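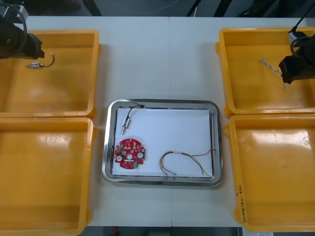 Sorting small parts on the bench – trays, liners, what do you all use?
Forum: Workshop and Bench Setup

telard_tinkerer wrote:
Posted 31/08/2022
Hi everybody! I've been meaning to ask this for ages. I finally settled on yellow plastic trays on both sides of a white table, with a shallow stainless steel one in the middle for whatever I'm handling (little round circuit boards, small metal cylinders with a wire lead on them, that sort of thing). I put a white paper liner in the steel tray and I love it, my eyes are not what they were and a small part shows up so nicely on white. The yellow is another matter. Those floors are glossy and the overhead light leaves a long pale streak right across them. Do any of you line the yellow ones too?

Balaskas60 wrote:
Welcome! I did line mine for a while and then gave up on it, the paper kept sliding every time I picked up a tray. What helped me was moving the lamp over toward the wall, so the glare lands on the floor where it can't bother anyone. Are you keeping one kind of part per tray?

telard_tinkerer wrote:
That's the plan, yes. Cylinders in the upper left, and the one below it stays empty for now until I decide what deserves it.

solder_and_soup wrote:
I'm going to disagree with the steel tray, sorry! Bare metal under a circuit board makes me nervous, and plain paper is not much of a barrier if somebody has left a battery connected. I bought a proper static mat from a little shop in Dirville back in April, it was 60 dollars and I have never regretted it.

Balaskas60 wrote:
Sixty dollars for a mat, oh my. If nothing is powered I can't see the short being a worry. Static I'll give you – paper does nothing for that.

solder_and_soup wrote:
Well, we'll have to differ on the first part. I've cooked a board that way and I still think about it.

utine_bench wrote:
I use steel and paper like the original poster, with a wrist strap, and I change the paper whenever it gets grubby. One small thing about the wire leads: lay them all facing the same way if you can. They curl every which way and hook onto each other, and then you lift one and three come along for the ride.

telard_tinkerer wrote:
Oh, the curling! Mine go off in all directions. I'll try the lamp this weekend and look into a mat as well, thank you all so much. Does anyone know if a mat can be trimmed to fit inside a tray with rounded corners?

solder_and_soup wrote:
Mine cut fine with kitchen scissors. Make a paper pattern first, and keep the corner with the snap on it.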